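Mixed bins: what to hold, what to split, what to give up on
Speaker notes, Skernance session, afternoon slot, 2 presenters

Slide 1. Title
Give names only. Zeyu Jia takes slides 1 to 5, Alcides Zapata takes the rest. Questions at the end, not between slides. Mention that the handout has the full category list, so the audience can stop copying it down.

Slide 2. The store at Boruvthorpe
State the size of the stock: 797 item types at last count, 3000 pieces on the books. The stock is household goods, toys, hardware and textiles. All of it came in as mixed lots. Before January, everything was shelved by the date it arrived. Search by date works only if the person searching knows the date.

Pause here. Ask who in the room still shelves by arrival date. Expect hands.

Slide 3. Three properties we record
Rigid or soft. Open or closed shape. Longest side.
Color is recorded but is not used for placement. Weight was dropped from the form after the first month; it was filled in by guesswork and we had no scale at the bench.

Slide 4. Rigid items with a hollow
Scoops, cups, molds, funnels. These nest when they are alike and waste space when they are not. A toy scoop has a hollow at one end and a narrow end at the other, so two of them lie flat only if they are turned opposite ways. Rule on the slide: nest same with same, otherwise give the item its own slot.
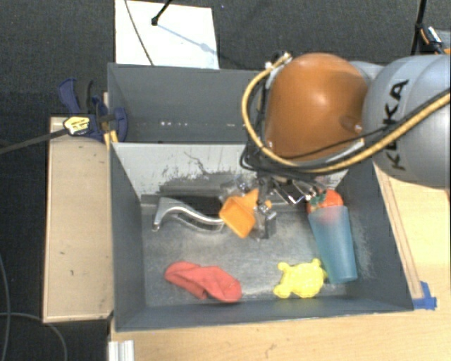 The second rule concerns depth. A high-walled bin holds more but hides whatever is on the floor of it. We set the fill line at half the wall height for small pieces. Above that line, people dig, and digging moves soft items down into the corners. Lindemann's store uses a two-thirds line and reports no trouble, but their pieces are larger.

Slide 5. Handles and other bent metal
Curved handles catch on fabric. They also slide under flat goods. Keep them out of any bin that holds textiles in long-term storage. In a sorting bin the mix is allowed, as the contents are there for a short time only.
If asked about hooks: same rule. If asked about wire: separate talk.

Hand over to Alcides.

Slide 6. Soft items
Crumpled cloth has no fixed size. The form asks for the longest side, so it must be laid out before it is measured. Do not measure folded. We had 82 records to redo for this reason. Show the before and after columns, then move on. Do not read the table aloud.

Slide 7. Dividers
A divider splits a bin into a front and a rear compartment. Put the high-turnover goods in front. Check the lower part of the divider at each emptying, where metal pieces do the most damage. Scratches are acceptable. Sharp burrs are not; file them or swap the panel.
Itlow's bins have removable panels. Ours do not. Say this plainly, as it came up last time and took ten minutes.

Slide 8. What we gave up on
Sorting by set. Too many sets were incomplete, and incomplete sets held space for parts that never arrived. Loose parts are now placed by shape. If a set comes together later, the database flags it.

Slide 9. Open points
Labels on dark plastic are still hard to read from standing height. White print on a matte strip is under test. No result yet, do not promise a date.
Then questions. Leave this slide up.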